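Label printer skips every other label after roll change
Ticket opened by Yung-ching Tsang, stock room, Lidden site

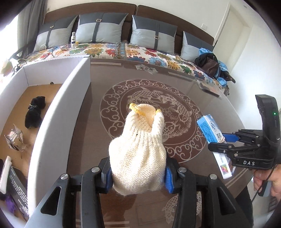 The stock room printer started skipping labels in March, on the first morning after we changed to the new rolls from Grerano. It prints one label correctly, feeds a blank one, prints the next, feeds a blank one, and so on to the end of the job. We put these labels on everything that goes on the shelves, from knitted gloves to boxed medicine, and the medicine boxes are the harder case. They already have blue printing, small panels of text and a holographic sticker near one end, so our label has to go down on whatever clear space is left. A label that comes out shifted covers something it shouldn't. The gloves are more forgiving because their labels go on a tag.

Printer: Clondov desktop thermal, the older of the 2 in the building
Connection: USB to the stock room PC
Software: Eder label program, same template as before
Label: small white paper, gap between labels, no black mark on the back
Priority: normal

What I tried before opening the ticket:

Turned the printer off, waited a minute, turned it on again. No change.
Took the roll out and put it back with the guides closer to the paper. No change.
Printed from a different template. Same skipping.
Put the last of an old roll back in. Printed 26 labels with no blanks, then the roll ran out.

So the printer works with the old stock and not with the new. The new labels look the same size to me. I held one against an old one and the edges lined up.

Update 1, support desk

Thanks for trying the old roll, that saves some time. Please check the gap between labels instead of the label itself. If the gap is narrower or the backing paper is thicker, the sensor can miss it and feed on until it finds the next one. Please also run the media calibration: printer on, lid closed, hold the feed button until the light blinks twice, then let go. It should feed several blank labels and stop with the edge of one at the tear bar.

Update 2, Yung-ching Tsang

Calibration done twice. The first time it fed a long strip and stopped with a red light. I opened and closed the lid and did it again, and it stopped where you said it should. After that I printed a batch of 83. The first part was fine with no blanks. Toward the end it began skipping again, and the text had crept up so that the top line was printed across the gap.

The backing paper on the new roll is darker than the old one. It is a yellowish tan and the old one was nearly white. I don't know if that matters.

Update 3, support desk

It does matter. The sensor reads light coming through the paper, and darker backing leaves less difference between the label and the gap. The calibration gave it a level that only just works, and then it drifts.

Please do these in order:

1. Open the lid and wipe the sensor with a dry lint-free cloth. It is the small clear window under the paper path. Do not use alcohol on this one, only on the print head.
2. In the Eder program, open Printer Setup, then Media, and check that the type is set to Gap and not Continuous or Mark.
3. On the same page, change Sensor Level from Auto to Manual and raise it by one step.
4. Calibrate again and print a long batch.

Update 4, Yung-ching Tsang

The sensor window had a strip of label glue across one side and a good amount of paper dust. It took a few wipes to get the glue off. Media type was already Gap. I raised the level one step and calibrated, and the next batch skipped three times. I raised it a second step, calibrated again, and have not had a blank since.

The top line was still a little high. I moved the vertical offset in the template down one notch and it now sits where it used to. Please note that the offset is saved in the template - if somebody prints from the older copy on the shared drive, it will come out high again.

Update 5, support desk

I have replaced the copy on the shared drive with yours and renamed the old one. Can you leave this open until you have gone through a full roll?

Update 6, Yung-ching Tsang

Full roll finished, 2,070 labels, no blanks and no red light. The second roll is in and I calibrated after loading it. A note with the sensor setting is taped inside the printer lid. The other printer is still on old rolls and will need the same change when those are used up.

Status: resolved
Follow-up: second printer, open a new ticket when the roll is changed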